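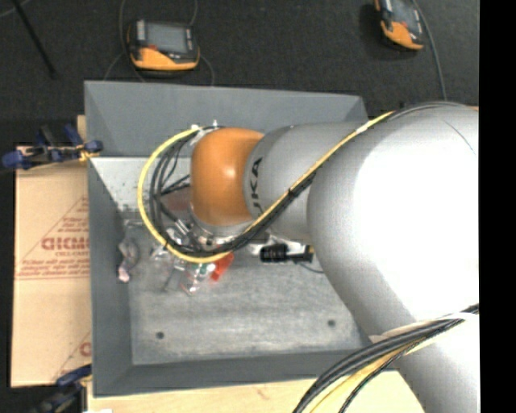 How many grasp examples do I need before a bin picking model starts to learn anything useful?

I'm in the first month of a picking project at Wakero and I'd love to hear from people who've done this for real. The job is mixed small goods out of one bin, one piece at a time. I've recorded 200 tries so far, every one saved with a photo from before the grasp and a pass or fail tag. I trained on them on Saturday and the model seems to like the middle of the bin no matter what's in there. Is that a numbers problem or am I recording the wrong things? I can run the arm most evenings, so time isn't the worry. I just don't want to fill a drive with junk.

Posted in Learning and Data, October

plornach_picker

A few thousand tries is a fair target for one bin of mixed goods, and 200 is enough to prove that your recording works but not enough to learn from. Our first model that was any good had 3,795 tries behind it. The one before that had far fewer, and it did exactly what yours is doing. It had worked out that the middle is a safe bet, which in our early data it was!

So I'd say you have both problems. Look at where your starting grasps came from. If you picked them by hand, or if the bin always got filled by tipping a box over the centre, the model has hardly ever seen a good pick near a wall. We changed two things at Plornach and the difference was lovely to watch.

First, we stopped refilling the same way. Now we stir the bin by hand, push the pile into a corner, spread it thin, heap it up, whatever comes to mind (this is the fun part, and visitors always want a turn). A fresh mix every 57 tries suited us. I wouldn't read much into that number, it's how many we got through between cups of tea.

Second, we let the arm be wrong on purpose. One part of every batch was random grasps anywhere inside the walls, with the speed turned well down and the force limit set low. Most of them fail. Keep them! A model that has only seen good picks has no idea what a bad one looks like, and the fails near the walls and corners taught ours more than anything else we fed it.

Some smaller things I'd write into your log from day one:

Which fill the try belongs to. When you split your data for testing, keep whole fills together. If half a fill is in training and half in testing, the pictures are nearly the same and your score will look wonderful for no good reason. I lost two weeks to that one.

What kind of fail it was. Closed on nothing, dropped on the way up, and picked two at once are different lessons. We started with a plain pass or fail and had to go back through the lot by eye.

Whether anything on the rig moved. Bin position, camera mount, lights, gripper pads, all of it. Clamp the bin down hard and mark its corners on the table so you'll notice a shift. A bin that creeps a centimetre over an evening quietly spoils the labels.

Clear bags and shiny bits will be your slowest learners, so give them more than their share. It's such a good project to be at the start of. Please post your numbers when you've got the next batch in!

wakero_lurker2

more data. always more data. also check your lights, ours changed colour after dark and the evening runs came out no good

Plundstead Bench Notes

Agree with nearly all of the first answer, but I'd put the brakes on before going for thousands. Train at every doubling and plot the result against one test set that you never touch. If the line is still climbing, keep recording. If it goes flat early, more of the same won't shift it and you need new kinds of clutter or a better way of choosing grasps.

We did this with the Vergara set, which is mostly packets and small fittings, and it saved us a heap of evenings. The line went flat, we swapped in a batch of awkward long items, and off it went again. I was grinning all week.

One thing I'd add about random grasps. Once your model is half decent, let it choose most of the tries itself and keep just a slice of random ones. The tries it makes on its own show you its bad habits, and those are the examples you want more of. Your love affair with the middle of the bin should fade pretty quickly, as it'll empty the centre and then have to deal with what's left around the edges. Don't top up too soon! The last few pieces in a nearly empty bin are hard, and they're easy to miss out on if you refill whenever the pile looks low.

Back up every night too. Ours goes to 2 drives, kept in different rooms.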